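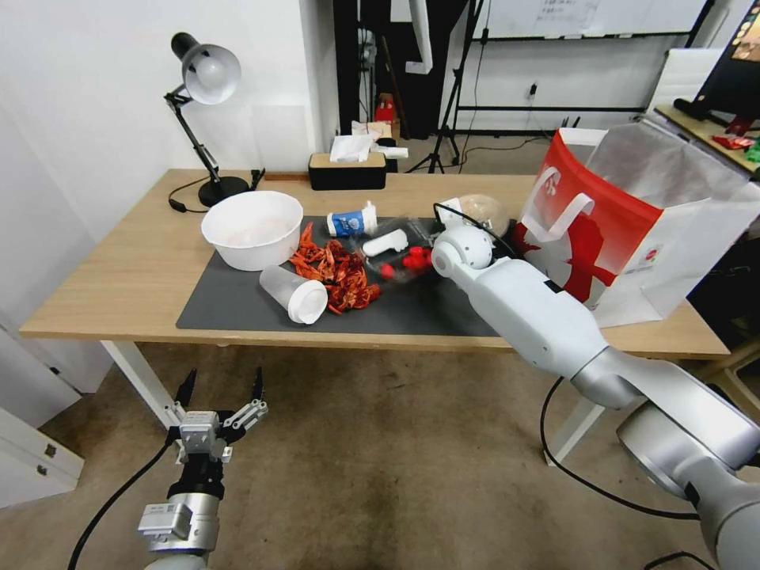

Leilani Tillman has been clearing up after other people's lunches for five years. She runs a small service in Grulldale that goes into shared workrooms and offices and gets the desks back in order, and most of what she deals with is food.

"People think it's papers," she said when we met in September. "It's cups. It's cups and lids and the clear boxes that tomatoes come in."

She keeps a written log of every desk. Last year it came to 1,751 desks, up from 1,489 the year before. The log has a column for what was left out, and she read me a few lines from it. Bowl. Dried chilies, no bag. Cup on its side. Bread roll. Tissues, leave where they are.

Her method is simple. Anything that belongs to the desk stays, meaning the lamp, the mat and the tissue box. Everything else is either food that can still be eaten, food that can't, or packaging. She does the packaging first.

"If you start with the food you've got nowhere to put it," she said. "Get the cups off and you can see what you have."

She likes a paper shopping bag for this, one with a flat bottom and rope handles, and she stands it at the right end of the desk before touching anything else. Plastic sacks fall over. She buys paper bags in packs of 40 from a shop in Durncombe, but will use whatever the client has lying around. 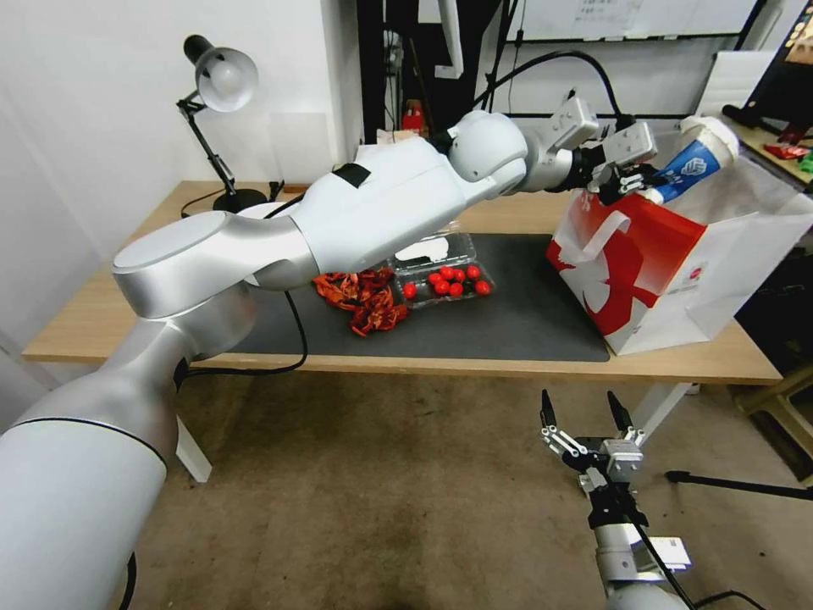

A paper cup goes into the bag, with the tomatoes and chilies still on the mat.

Cups with lids are the part she has changed her mind about. She used to take every lid off and stack them. Now she leaves the lid on if there is any chance of a drip, and sorts them later at the sink.

"I ruined a bag at Busport that way," she said. "The bottom went on the stairs. Coffee down two flights, and I had to go back up and tell them."

I asked her about the chilies, which seem to come up a lot in the log. She said dried chilies are the worst thing to find on a desk mat, worse than crumbs. They break when you sweep them, and the seeds get into the weave if the mat is cloth. She picks them up by hand, a few at a time, and puts them in a bowl if there is one. Then she shakes the mat outside. She doesn't use a vacuum on them anymore. She wears gloves and changes them before she touches the tomatoes.

Cherry tomatoes she almost always saves. If the box closes, she closes it and puts it in the fridge with the date on a piece of tape. Bread gets one night. Rice or anything soft in a round tub goes in the fridge too, but she won't keep it past the next day.

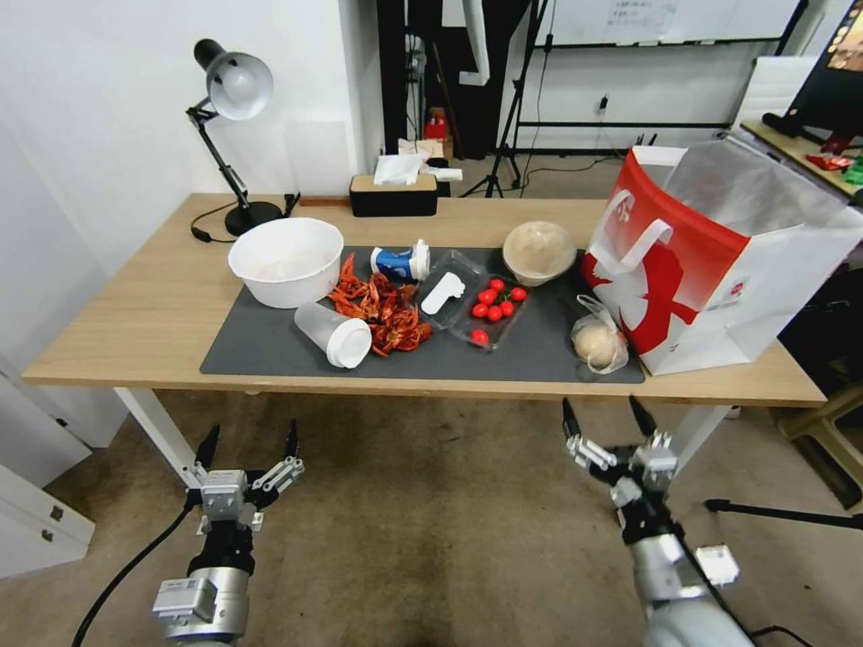 Farah Hartono disagrees with her about the order. In her view the food should come off first, because it is the part that spoils, and the cups can sit until the end of the day without hurting anyone. She also thinks one bag is a mistake, and that a second one for the recycling saves the sorting at the sink.

Tillman has heard this before. "Farah has a cart," she said. "I carry everything up by hand, so I'm using one bag."

They do agree about lamps. Neither of them will move one with the cord plugged in, and both wipe under the base only when the desk is bare.

A desk with lunch for one takes her a few minutes. A shared lunch takes longer, mostly because she has to ask who wants what. At Achterberg she leaves a note and waits until morning, and whatever hasn't been claimed by then gets thrown out. The bowls she washes and puts back on the desk, upside down on a paper towel.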